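Ulico started in a garage. Two people, one van, a borrowed scale. That was it. We did cardboard for shops on one street and hauled it ourselves, mostly at night as the van was needed for something else during the day.

Now we're 29 people, and we work with cafes, schools, offices and a few apartment buildings. Still no fancy lobby. Come in by the side door, the front one sticks.

## What we do

Pickup and sorting for small places. The ones the big haulers don't want to bother with, or will bother with at a price that makes no sense. You get bins, a pickup day, and a person who answers the phone. Paper, cardboard, cans, drink bottles, glass in most areas. Not food (yet). Not batteries, please, please not batteries.

We also do waste checks. We go through a week of your trash and tell you what's in there. Sounds gross, is gross, saves people money. One office found out most of what they paid to have hauled off was flattened boxes going in the wrong bin.

And school visits. More on that further down.

## Labels, sleeves, stickers

The question we get most. Do I have to take the label off? Short answer no. Leave it on. Caps on too, if you can. Empty it, quick rinse if it held milk or anything sticky, in the bin it goes. Cut or crushed is okay with us.
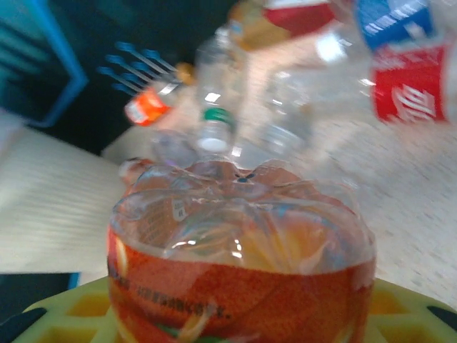
*Orange-red label, small white sticker, all still on. Fine by us.*

Some towns have different rules so check yours if you're putting stuff out at the curb and not with us. Can't speak for them.

## How we work

Small routes. Same driver on the same route as much as we can manage, so they know which gate code is which and who has a dog. Pickup days are fixed. If a holiday lands on yours we call ahead, we dont just skip you.

Prices are on one sheet. You pay by bin size and how often we come. No fuel fee, no "admin" fee, no contract longer than a year. We tried longer contracts once and people hated it, fair enough.

Missed pickup = that one's free. Call by noon the next day and we'll get somebody out.

Indau is our second yard, opened last spring. Smaller, mostly glass and cardboard. Tuhiwai is the old one and still where nearly everything goes through, office upstairs, scale out back. If you're dropping off, go to Tuhiwai. Indau has no public drop-off and the crew there will just send you back across town, sorry.

## Who's here

Natália Ramalho runs the place. Drove the first van, did the books for years, still takes the early phone shift. If you call before eight you'll probably get her. She'll want to know what your current hauler charges. Tell her, she won't be weird about it.

Then drivers, yard crew, four of us in the office, and the education people, who are two full-timers and whoever they can talk into helping that week. About half the crew has been here since before the Indau yard. We train on the job. Forklift ticket paid for by us after your first three months. 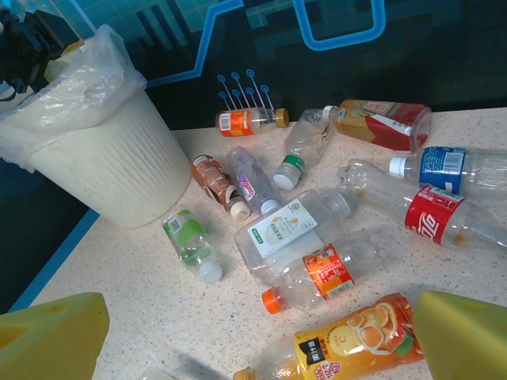
**ULICO SORTING & EDUCATION TEAM**

That's the team that looks after this page, so blame us for the spelling. We do the waste checks, the school visits, and the Jodumness newsletter (the name was a typo in an early mailing, it stuck). Jodumness goes out once a month, skips December. Pickup changes, a bit on what bins are getting wrong lately, sometimes a recipe. To get on the list just email us the word "newsletter", or tell your driver.

School visits run 50 minutes. Groups up to 30, bigger than that and we split them in two. Grades 3 and up. Free inside our pickup area, outside it we ask for gas money. You need a sink nearby and a floor you don't mind getting sticky. Spring fills up early so get in touch before break if you can.

## Working here

Usually hiring drivers. Sometimes yard crew. No résumé needed for yard jobs, come by Tuhiwai any weekday morning and ask for the office. Drivers need a clean licence and to be ok with a 5 a.m. start.

## Getting hold of us

Phone is best. Email gets read, just slower, allow two days. Office is open weekdays 7 to 4, yard closes at 3:30 and the last truck blocks the gate after that, so dont cut it close. Parking for almost 20 cars behind the building, the spots by the scale are not parking.

Page last updated Wednesday, January 15, 2025. New price sheet goes up when its back from the printer.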